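工作笔记 2023年12月25日
地点：Girnavero 俱乐部，体能与数据小房间

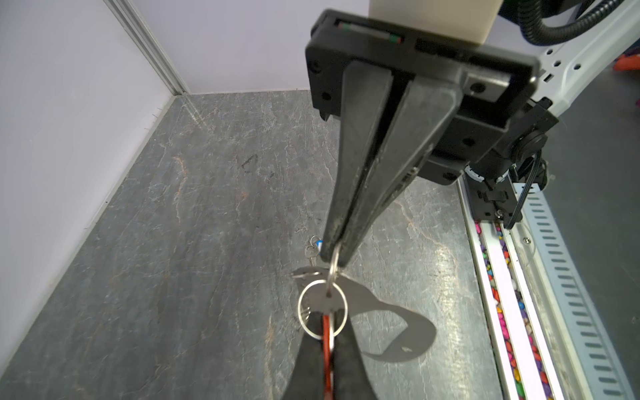
今天球队放假半天，我一个人来整理客场前的准备表。上次比赛我们输得不好看，教练没有骂人，只说一句“腿不在”。我想弄明白腿为什么不在，所以把最近的资料从头看一遍。中文我写得慢，有不通顺的地方请同事直接改，不用问我。

一、问题

我们在主场比赛前一晚也住酒店，这个习惯是前任教练留下的。客场更不用说。球员填的睡眠表里，酒店那一晚的分数常常比在家低。可是睡眠表是自己填的，有的人每天都写一样的数字，有的人在大巴上一次补完一个星期。我不敢只靠这张表下结论。

教练问的问题很简单：一月的赛程里，主场比赛前要不要让球员在家睡？我先把能查的查完，再回答他。

二、今天做的事

先把心率带的记录和GPS背心的记录对齐。两套设备的时钟差28秒，以前我没有发现，所以冲刺之后的恢复曲线看起来总是太好。改正以后，两名边后卫的恢复没有我们以为的那么快。这个错误是我的，十一月的报告要重新发一份。

然后看热身。我们现在的热身是跑动、拉伸、传抢，最后冲刺。冲刺结束到开球之间，球员回更衣室，换衣服，听教练讲话，在通道里站着等。天冷的时候这段时间很要紧。我建议加一个2分钟的小活动，在更衣室门口就可以做：原地高抬腿，弓步，几次短的跳。Alcides Marinho 看了草稿，他觉得跳的部分对膝盖有旧伤的人不合适，改成提踵。我同意。

下午在小场地自己试了一遍新的顺序，穿着厚外套，拿秒表。按纸上写的速度做，时间不够，弓步要减掉一组。纸上看很容易，身体做起来是另外一件事，这一点我每次都忘记。

三、关于 Lopes

Lopes 最近三场下半场的高速跑减少很多。我原来写的是“疲劳”，今天把这个词划掉了。看录像，他下半场的位置被要求往里收，跑的路线短了，不是一定没有力气。疲劳和任务改变，在GPS表上长得一样。以后写报告，高速跑减少的旁边要注明当时的阵型，不然教练会按错误的理由换人。

另外他训练后的主观疲劳分数很稳定，没有上升。我会继续看，但不再把他放在红色名单里。

四、补水

把上次测试的方法记下来，免得下次又从头想。

训练前称体重，只穿短裤，先去厕所。
每人一个写了名字的水瓶，装500毫升，喝完来我这里再装，不可以喝别人的。
训练后擦干汗，再称。
体重减少的数字加上喝进去的水，就是出汗量。

上次有人把水浇在头上，也算在喝的里面了，那一组数据我没有用。下次准备一个单独的桶给他们浇头。Bravix 牌的秤放在地毯上不准，必须放在淋浴间外面的瓷砖上，这个请大家记住。

冬天球员不觉得渴，所以喝得少。我们的守门员几乎不喝。我不想逼他，先看出汗量再说。

五、力量房

腿举机左边的安全销有一点松，我贴了纸条，没有修好以前不要用。杠铃片用完请放回架子，特别是小片，昨天找了很久。

比赛周的力量安排暂时不变：赛前第三天做下肢，重量重，次数少；赛前一天只做激活，弹力带和核心。年轻球员喜欢在激活课里偷偷加重量，请看住他们。Zima 青年队上来的两个孩子，先按自己队的计划做，不要跟一队比。他们的深蹲动作还没有稳定，膝盖往里走。我录了侧面和正面，下次给他们自己看。

六、酒店还是在家

回到教练的问题。我把主场前一晚的表分成两堆：有小孩的球员，没有小孩的球员。有小孩的球员在酒店睡得比较好，或者至少他们自己这么写。没有小孩的正好相反，他们在酒店打牌，熄灯晚。这样一平均，就什么也看不见了，所以以前的报告里才写“没有差别”。

我的想法是，一月先试两场，让球员自己选，但是晚饭大家一起在俱乐部吃，第二天早饭也一起吃。这样吃的东西还在我们的控制里，教练也能看到每个人的脸。有一个担心：住得远的人早上要开车，如果下雪会迟到。也许住得超过50公里的人还是应该住酒店。这个要领队决定，不是我的工作范围。

还有气氛的问题。几个老队员说，住在一起的时候大家说话多一些。这个我没有办法测量，只能写在这里，让教练自己判断。

七、没有做完的

十一月报告改时钟，重新发。
新热身的顺序画成一张图，贴在更衣室，字要大。
问队医，膝盖有旧伤的人提踵做几次合适。
睡眠表改成早上在食堂填，不让他们带回家。
给领队写信，问一月酒店的预订最晚什么时候可以取消。

补一句：刚才重新算了中场球员的恢复曲线，用改正后的时钟，结果和边后卫差不多，也比旧报告慢。中卫的还没有算，他们冲刺次数少，每条曲线要自己用眼睛检查，明天上午继续。文件放在共享盘里“时钟改正”那个文件夹，旧的先不要删。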